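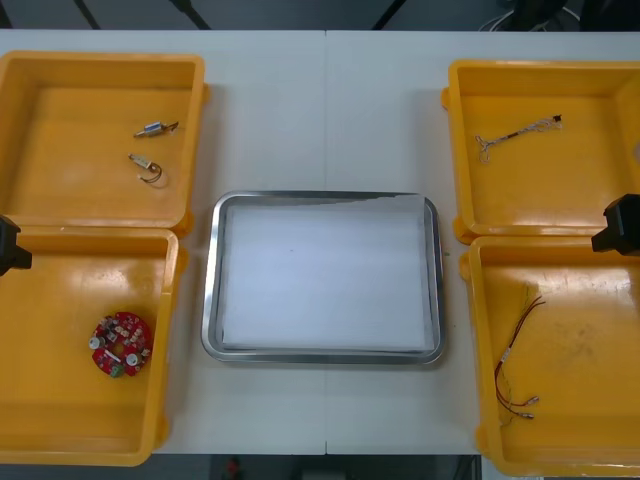
The Ring Board

Štěpánka Skála had rented half of unit 22 in Bloxham for two winters before Holger Lindholm took the other half and asked whether she minded noise. She said she didn't, provided it stopped at six. By April they had knocked the two halves together and were building a sorter.

The idea was hers. People in Kostville threw out fans and pumps by the vanload, and the electronics inside were often fine. Stripping them was quick. Sorting what came out was slow, and her hands hurt in the cold. Two arms could do it if somebody taught them.

"Four bins," Holger said. "One kind of part in each. Paper in the tray so they can see the wires."

"They can see steel."

"They see the lamp in the steel."

She cut the paper. It never lay flat, and after a while she stopped pressing the corners down.

They called the program Firkwood, after the lane where Holger had grown up. It kept a tally of its attempts. At attempt 206 he was still optimistic and she had begun bringing a flask, so as not to have to walk back to the kitchen and miss something.
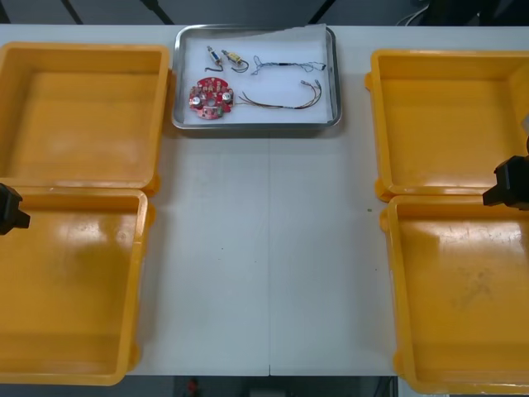

Everything in the tray, yellow bins empty.

"The thin wires are the trouble," she said.

"The thin wires are fine. It's the board."

The board was red and round, with a hole in the middle. She had pulled it out of a machine whose maker's plate said Foseo, a name neither of them knew. It was the only one they had. Holger wanted the arm to pick it up by the rim. Štěpánka thought the rim was a poor choice, all notches, and said so.

"Where would you hold it?" he asked.

She picked it up. She had to look at her own fingers to find out. One was through the hole and her thumb was flat against the outside edge.

"Do that again," he said, and went to get his notebook.

It took him until dark to write it in. He talked to himself in Swedish while he typed. She swept, then sat on the step and rang her sister, who asked if the robot was finished and was told no, it was not finished. When she came in again he had moved the board out on its own, away from the wires, and was watching the left-hand screen.

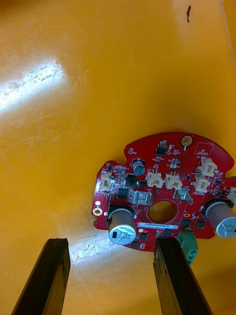 "Closer," she said. "It's going to stop short."

"It won't."

It stopped short. He changed a number and ran it again, and she poured out the last of the tea and gave him the cup, though it was hers.

At attempt 209 the board came up off the table, tilted, and stayed up. Neither of them spoke. The motors hummed. Holger had his hand over the stop button and was not pressing it.

"It's ten past six," Štěpánka said.

"Do you want me to stop?"

"No," she said. "Put it in the bin first."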